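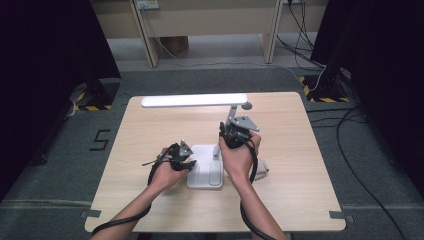

Course handout, Unit 4: The Desk Lamp
Home Study Spaces, evening course, Lorkholm Adult Learning
Instructor: Radosław Brzozowska

Welcome back, everyone, and thank you for the lively talk about chairs last time (I have read all of your notes, even the very long ones!). Tonight we move up from the seat to the tabletop, and we'll spend the whole session on one modest thing that most of us own and hardly ever adjust, the jointed desk lamp.

1. The parts, so we all use the same words

Head: the part that holds the light. On many newer lamps it is a long, flat bar, and that shape spreads light along a table nicely, so you get less of that bright puddle in the middle with gloom on either side.

Arm: whatever carries the head. It may be one piece or several, with a joint wherever it bends. I'll say "neck" for the upright stretch nearest the base, although I know a few of you call the whole thing the neck, and that's fine as long as we understand each other.

Knob: found at a joint on some lamps. On some it tightens the joint and on others it's only a cap, so try it gently before you decide.

Base: the foot. A heavy base forgives a lot. A light one will tip if you reach the head out too far, and we'll try this with the old Vulbridge lamp, which has fallen over for 40 students before you and seems none the worse for it.

2. Moving a lamp without wearing it out

Please use two hands. I say this every term and I'll go on saying it. One hand steadies the base or the lower arm, and the other moves the part you want moved, held close to its joint. Pulling on the far end of the head feels easier, but all that force goes into the joint, and after a year or so you have a lamp that bows its head whenever you open a book.

Go slowly, stop when it resists, and look for a knob before you push any harder. When the arm is folded down low, raise the arm first and then level the head.

3. Where to put it

Start with a clear table, or as clear as yours ever gets. Set the base toward the back, on the side opposite your writing hand, so your hand doesn't throw a shadow over the line you're working on. Left-handed people, that means the right side for you, whatever the leaflet says.

Now sit down the way you really sit, slouch and all. If you can see the bare light from there, lower the head or tilt it away. Pale wood tops are lovely and bright, but a glossy one will bounce glare right back at you, and shifting the lamp sideways by a hand's width often cures it.

4. For next time

Draw your own table from above and mark the lamp in two positions, one for reading and one for writing. Rough pencil is perfect. Read the Abreu chapter on shadows too, skipping the tables at the end unless you enjoy that sort of thing.

Bring a lamp if it's easy to carry. We meet in room 255, and there are spare extension cords in the cupboard by the door.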